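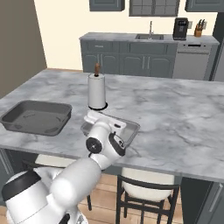
Measure the worktop before you fall for the arm

Reach is where the money goes, so start with a tape measure. I've been planning a kitchen robot for the best part of a year now and I've changed my mind on nearly everything except this. The brochure gives you one reach figure, and it's taken with the arm stuck straight out, which is no use at all when you want it to come down on something from above. Ours is quoted at 835 mm. Knock a good bit off for the bend in the wrist and you've got your working patch.

My tip is to do it with masking tape. Stand where the robot would stand, mark a curve on the island at the comfortable distance, and then live with it for a week. Whatever you keep putting down outside the line (in my case the kitchen roll, always the kitchen roll) is what the arm will struggle with too. A shallow tray near the front is far easier to plan for than anything you've shoved up against the back wall.

Don't budget for the whole kitchen

I made this mistake on my first spreadsheet. I had the arm doing the island, the sink, the coffee maker and the back counter, and the price went through the roof! Pick one surface. An island is lovely for it because there's open space above, with no wall cupboards for an elbow to bump. If you later want the sink done as well, that's a second budget and a second argument at home.

Chairs. Do think about chairs. If you've got seats tucked under one side of the island, work out whether the robot gets that side or you do. I drew ours on squared paper with the chairs pulled out as well as pushed in, and the pulled-out version was a shock.

What I've put in the pot

These are my own sums, so treat them as such. I've left out the arm itself, as the quotes vary so wildly depending on whether you buy or lease.

Installation and first setup: £360
Spare gripper pads: 2 sets, bought with the arm so you don't pay postage twice
Monthly cover plan: £11
A socket moved nearer the island: still waiting on the electrician

The cover plan is the one people skip. I nearly did. Then Tsion Tesfamariam, who ran a café kitchen with a Millska arm before she moved up our way, told me what she'd paid for one call-out without it and I ticked the box that same evening.

Look at your pans first

Before you spend anything on special grippers, get all your tins and trays out and have a proper look at the edges. Low sloping sides on a square baking pan are nice for getting brownies out, but I'd want to see a gripper pick one up before I paid for it. Trays with a raised rim give the fingers something to hold. I took three of my own to the Cidwood showroom in a carrier bag and asked them to try each one, and they were very good about it – the young man even went off to find an oven glove for the demonstration, bless him.

Take one shiny thing too. Some cameras get in a muddle over see-through or reflective plastic, and marble with a polish on it can throw up glare under spotlights. Ask for the demo with the lights full on and again with them turned down.

Buying, leasing or second-hand

Feyisa do a lease and Pruketti only sell outright, or that was how it stood when I rang round in May. I've gone back and forth on it. Leasing suits you if you think you'll move house, or if you're the sort who gets bored. Buying is cheaper over time, as long as the software updates are included, and you need that in writing. Second-hand arms do come up, and I'd want to see the hours run, the original mounting plate and all the cables before I handed over a penny. Missing cables cost a silly amount.

White arms look smart in the showroom. Ask what you're allowed to wipe them with. One maker told me warm water and a soft cloth only, and I fry a lot of onions.

Small things for the list

Keep a heavy base under anything that stands upright near the arm. A kitchen roll holder that tips when you tear a sheet off will certainly tip when it's nudged.

Find the knife block a home on the back counter, well away from the island. I'd do this on day one.

Check your floor if the robot is going to stand on it. Planks can have a bit of bounce, and you'll see it in the gripper. Put a glass of water down where the base will go, walk past, and watch the surface.

Ask how long it takes to park itself, and where it parks. I want mine folded away before the family come in for tea, so there's room to dish up.

I've got a second visit to Cidwood booked, and I'm taking the big roasting tin this time.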